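Drinking Water Habits and Bottle Reuse in a Student Residence
Student project report, second year, Environmental Studies
Lucian Sima

1. Background

Our course asked each student to choose an everyday habit and look at it closely enough to say something useful about it. I chose drinking water because I live in a residence where almost everyone buys it, although the tap water in the building meets the legal standard and is tested by the city. The residence is called Voicu House. It has four floors, a shared kitchen on each floor, and one laundry room in the basement with a large sink that a few people use to fill containers because the pressure is better there.

I wanted to find out three things. How much bottled water do people in the building get through in a month? Why do they buy it? And what happens to the bottles and jugs after the first use? The third question was added after my first talk with my supervisor, who pointed out that plenty of people buy one bottle and refill it for weeks, so sales alone would give the wrong picture.

2. Method

The survey was on paper. I tried an online form first, in February, and got so few replies that I dropped it. The paper version was one page, both sides, and I left copies in the kitchens with a box to put them in. I also knocked on doors on the second and third floors in the evenings, between seven and nine, when people were cooking or had just eaten.

In total 56 residents filled in the form. I threw out none of them, though a few people skipped the question about money. Everyone who took part was told what the survey was for and that names would not be used.

Besides the survey I kept a log of the recycling bins behind the building for four weeks. I wrote down bottles and jugs in separate columns by size. The bins are emptied on a fixed schedule, so I went down the evening before each collection. Bottles that had been crushed flat were counted if the cap end was still there. I wore gloves for this part and would recommend the same to anyone repeating it.

The last part was a blind taste test. I used four kinds of water:

Tap water from the third floor kitchen, run for one minute
The same tap water kept overnight in the refrigerator
The same tap water passed through a Jisteck pitcher filter
Tasotach still water, bought at the corner store

All four were served in the same paper cups, marked underneath with a letter. Apart from the refrigerated one, the samples were at room temperature. I was the only one who knew the letters, which means it was not a double-blind test. I come back to that in section 5.

3. Results

3.1 How much people buy

Most people said they bought bottled water every week. The most common purchase was a pack of small bottles, followed by large jugs. People on the fourth floor bought fewer jugs than people on the first floor, and when I asked about it several of them mentioned the stairs. The elevator was out of service for part of the survey period and this may have pushed the numbers down.

Over the four weeks the bin log came to 800 small bottles and 200 large bottles or jugs. I expected the bin log to be lower than the survey answers, because people also throw bottles away on campus. It was lower, but only a little. I think people tend to underestimate what they buy when they fill in a form.

If the four weeks are typical, the building throws away over 3000 small bottles in one semester. The summer months would be different, both because of the heat and because many rooms are empty then.

3.2 Why people buy it

The form had a list of reasons and people could check more than one. Taste was checked most often. Next came habit, and after that not trusting the pipes. Price was hardly ever checked, although several people wrote in the margin that they knew the tap was cheaper and bought bottles anyway.

The pipes came up a lot in conversation. The building is old and the water can come out cloudy in the morning. I asked the city water office about this by phone and was told that cloudiness that clears from the bottom of the glass upward is usually trapped air. I repeated this to some of my neighbors. Two said they would try letting the glass stand. Most said they would rather keep buying.

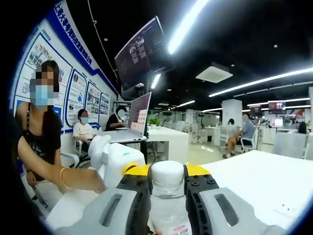
Habit was harder to pin down. Some residents grew up in places where the tap water could not be drunk, and they never had a reason to start. Others said their parents bring water when they visit, so it is simply there. One resident on the second floor had a row of full bottles under her bed that her family had dropped off at the start of the year, and she was still working through them.

3.3 What happens to the bottles

More reuse goes on than I had guessed. About half the people who answered said they refill a small bottle at least once before throwing it out. Jugs last longer. They are refilled from the tap and used for watering plants, for filling the kettle, or as spare water for days when the supply is shut off for repairs. One room uses a cut-down jug as a scoop for laundry powder.

Very few people wash a bottle between refills. Those who do mostly rinse it with hot water and shake it. Only three mentioned using soap. The narrow neck was given as the reason, and I agree that without a bottle brush it is difficult to do properly. I bought a Hustoline brush for the third floor kitchen as a small trial. It was used, to judge by how quickly it wore down, but I have no way of knowing how much of that was for bottles and how much was for vases and jars.

Caps were a separate problem. The recycling company asks for caps to be left on, but the poster in our bin area still says to take them off. As a result there was always a layer of loose caps at the bottom of the bin.

3.4 The taste test

The refrigerated tap water was liked best. The Tasotach water came second and the filtered tap water third, with a small gap between them. Plain tap water at room temperature came last. When I asked people to guess which cup held the bottled water, the refrigerated tap water got the most votes.

I take from this that temperature matters more to people than the source does, at least in our building. It would have been better to chill all four samples as well and run the test a second time, but I had run out of both cups and patient neighbors.

4. Cost

I compared the cost for one person drinking only bottled water with one person using a filter pitcher. Even with the filter changed as often as the maker says, the pitcher came out cheaper before the end of the first semester. With jugs in place of small bottles the difference shrinks, and the pitcher takes most of the year to pay for itself. Using the tap with no filter costs next to nothing, and the only real expense is a decent container – one with a wide neck, so that it can be cleaned.

5. Problems with the study

The group was small and all from one building. People who care about the subject were probably more willing to fill in the form. In the taste test I handed out the cups myself and may have given something away without meaning to. The bin log missed anything thrown out on campus or put in the wrong bin, and there was a weekend when the bins were emptied early and I lost part of that week.

6. Suggestions for the residence

I sent a short version of this report to the housing office on Wed 3 August with the following suggestions:

Replace the poster about caps in the bin area
Put one large covered pitcher in each kitchen refrigerator
Keep a bottle brush at each kitchen sink
Post the city's water test results by the mailboxes

The office has agreed to the poster. The pitchers are being discussed, and the open question is who would refill them.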